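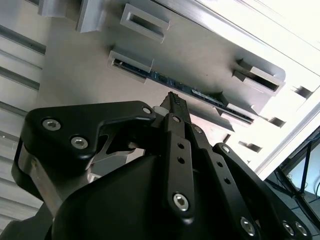

Gripper and held part at the slot, Asau cell.

Pre-session check, memory module task. Filled in by Man-lok Tsang, 2 p.m.

Finger bolts snug: yes. Thank you to whoever left the hex key out for me!

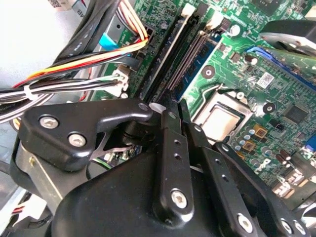

Wrist view clear: yes, and I'm very pleased with it. The white latches on the memory slots show up nicely, so please keep this angle for all 600 examples.

Cables clear of arm path: mostly, though I'd love Adel to take a second look before we
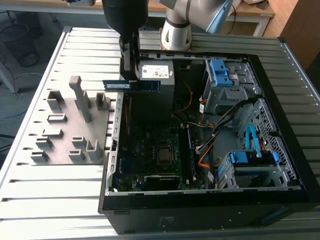
start recording. Stop button tested: yes, 4 times.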